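Notes – packing light talk, Denari library, 28th July

Start without slides. Ask who checked a bag last trip. Wait for hands. Don't fill the silence!!

The Rurnedar story – three weeks, one backpack, the zipper went on day one. Keep it short, last time this ran way over. Point is I wore the same 4 shirts and had no complaints. Well, one.

Then weight. My bag empty vs. full. People pack for the trip they're scared of – rain, fancy dinner, getting sick. Say that line slow.

Liquids. Most of what's in a toiletry bag is water. Bar shampoo, tooth tabs, small tin for the bar. Let it dry before you close the tin or you get soup (tell the Una hostel bit if they're laughing, skip if not).

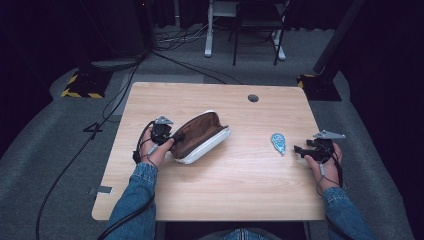
Pouches inside the bag – one for cables, one for meds, one for whatever you need on the plane. Differnt colors so you can find them in the dark. Never more than three, after that you're just packing pouches.

Shoes. Wear the big pair, pack the flat pair. Sang Mạc will ask about hiking boots, she always does. Answer: wear them on the plane, sorry.

Laundry – sink, bar soap, roll in a towel, hang overnight. Wool dries slower then people think. Cost me 300 at the Triệu guesthouse for one load, get the gasp, move on.

Handout at the back, 9 items, front side only. Questions till they flick the lights. Get the clicker back from the desk.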